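What I Changed After the First 400 Demos

I've been collecting demonstrations for the cloth pickup policy since June, and I finally have enough to say something useful about it. If you've read the older posts you know the project is called Pollholm and that it lives in my apartment. The task is small. The arm picks up a piece of fabric from wherever it happens to be lying and puts it in a bin.

My first batch was 400 episodes. I recorded nearly all of them at the kitchen table, in the evening, with the same two dish towels. Training went fine and the loss curve looked nice. Then I moved the towel to a chair and the policy closed its fingers well above the fabric and lifted nothing. It had learned the height of my table.

So I went back through the batch and threw out everything I didn't trust. That included episodes where I paused too long over the cloth, episodes where the grip slipped and I kept recording anyway, and a run of them where the wrist camera had lost focus. I kept 293. I should have been checking as I went, and now I do. I watch each one right after I record it and delete the bad ones before I reset.

The second change was the surfaces. I made a list and gave each one its own block: table, floor, bed, couch, the top of the dryer. Soft surfaces turned out to be the most work. On a table you can come down until you touch and then close. On a cushion the fingers sink in and pinch the upholstery along with the cloth, or they push the cloth away. I now come in at a lower angle and close a little early, and I try to do it the same way every time within a block.

Color matters too, but less than I expected. I use red, navy, white and a gray one that is close to the couch. The gray one is hard even for me when I'm driving the arm from the wrist view alone.
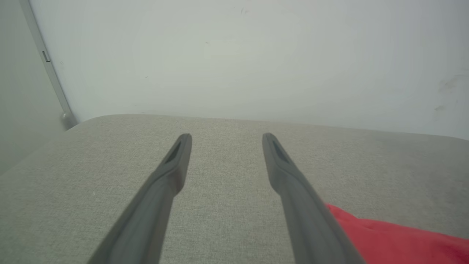 Resets are where the time goes. An episode takes less than a minute, but picking the cloth out of the bin, dropping it somewhere new and moving the arm back to its start pose takes longer than that. I drop the cloth from shoulder height and leave it how it lands. When I placed it by hand I kept making the same shape, with one corner sticking up where it was easy to grab.

I also vary the start pose now. Sometimes the cloth is in the middle of the view, sometimes it's mostly in a corner, and for some episodes it isn't visible at all and I have to look for it. Those searching episodes are dull to record, and I put them off for weeks.

For labels I keep it plain. Each episode gets the surface, the cloth color, the time of day and whether it worked. I tried writing a sentence for each one and gave up after 2 evenings.

The target for this round is 900 episodes after cleanup. I'm doing the couch in the mornings and the floor at night, and the bed when it's made. The next training run starts when the floor block is finished. I still need to replace the cable on the leader arm before then. It drops out when I reach too far left.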